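Foro Cacharreo en casa > Robótica y automatización > Proyectos
Tema: Pinza de mano para cubiertos, palillos que se escapan

Gavura
jueves, 13 de septiembre de 2018

Sigo con las pinzas de mano de dos dedos. Recuerdo para quien no haya leído el hilo anterior: cuerpo negro impreso, dedos rígidos, almohadilla azul por dentro y una cámara encima. La tarea es meter palillos y cucharas en un escurrecubiertos de plástico y guardar las tomas para entrenar después el brazo.

Desde agosto llevo 207 tomas. He descartado 67, casi todas por lo mismo: el palillo gira entre los dedos al levantarlo y llega torcido al hueco. Con las cucharas de metal no me pasa. 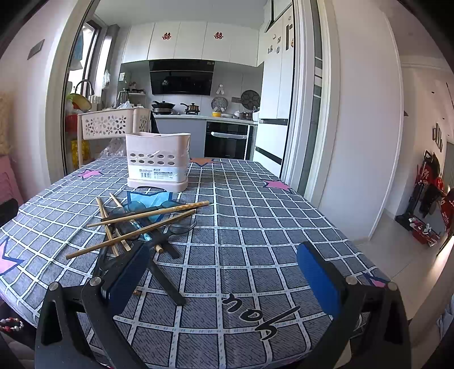

La almohadilla es de silicona de 2 mm pegada con cinta de doble cara. He probado a apretar más y lo único que consigo es que el dedo flexe y la punta se abra. Antes de reimprimir los dedos quería preguntar si alguien ha resuelto esto sin cambiar la geometría.

Cluleck

Cambia la geometría. Una almohadilla plana contra un palillo redondo te da una línea de contacto y el palillo pivota ahí todo lo que quiera. Una ranura en V a lo largo del dedo y se acabó el problema.

Roman

No estoy de acuerdo. La ranura en V va bien para palillos y fatal para el mango plano de una cuchara, que se queda apoyado en dos aristas. Si la tarea mezcla las dos cosas yo dejaría la cara plana y usaría silicona más blanda. ¿Qué dureza tiene la tuya?

Gavura

No lo sé, venía en plancha sin marcar. Al tacto es bastante dura, como una goma de borrar vieja.

Roman

Pues empieza por ahí. Y mira también por dónde coges el palillo, que si lo agarras cerca de un extremo el peso te lo va a girar con cualquier almohadilla. Yo lo haría en este orden, apuntando el resultado de cada cosa por separado:

1. Misma almohadilla, cogiendo el palillo por el centro. 18 tomas seguidas.

2. Silicona blanda en un solo dedo y la dura en el otro. Mismas tomas, mismos palillos sueltos en la mesa delante del escurrecubiertos. 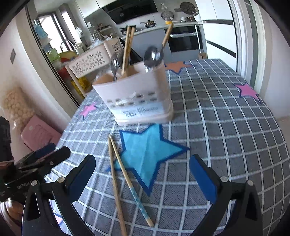
3. Silicona blanda en los dos dedos.

4. Si después de todo eso sigue girando, entonces sí, ranura.

Cluleck

Son tres pruebas para llegar a la cuarta. Imprimir un par de dedos es una tarde.

Roman

Una tarde si no tienes que recalibrar la apertura después. Él sí tiene.

Aststead

Yo miraría otra cosa. ¿Trabajas siempre con el mismo mantel? El mío era estampado y el modelo me salió muy pegado al dibujo: cambié de tela y dejó de encontrar la cuchara. Ahora cambio el fondo y muevo el escurridor de sitio cada pocas tomas.

Y otra pregunta, ¿una pinza o dos? Con dos puedes recolocar el palillo en el aire y te da igual que gire un poco.

Gavura

Tengo dos montadas, pero las tomas que conté al principio son todas con una. Lo del mantel me lo apunto, siempre he usado el de estrellas. Pensaba que cuanto más dibujo, mejor para el seguimiento de la cámara.

Aststead

Para el seguimiento sí, ahí te ayuda. El lío viene luego, al entrenar. Yo mantendría telas con dibujo, pero variadas.

Cluleck

Con dos pinzas duplicas el trabajo de limpiar tomas. Para meter un palillo en un bote me parece excesivo — pero cada cual con sus tardes.

Gavura

He hecho los puntos 1 y 2 de la lista. Cogiendo por el centro mejora bastante, aunque el decorado con flores azules sigue girando más que los lisos, supongo que por el barniz. La silicona blanda en un solo dedo apenas se nota.

También he empezado a probar con las dos pinzas y con cucharas de plástico gris, que pesan menos que las de metal. Cogidas por el cuello van bien incluso con la almohadilla dura.

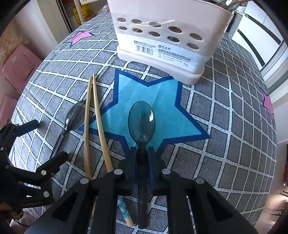 Gavura

Se me olvidaba: para el punto 3 me falta silicona blanda. Si alguien sabe dónde venden retales pequeños, que avise, porque solo encuentro planchas enormes.

Roman

Prueba con un molde de repostería barato y lo recortas. Es lo que llevo yo en la mía y aguanta. Límpialo con alcohol antes de pegar, que traen una película de grasa.

Cluleck

Sigo diciendo que ranura. Te paso el archivo por privado y lo imprimes o no.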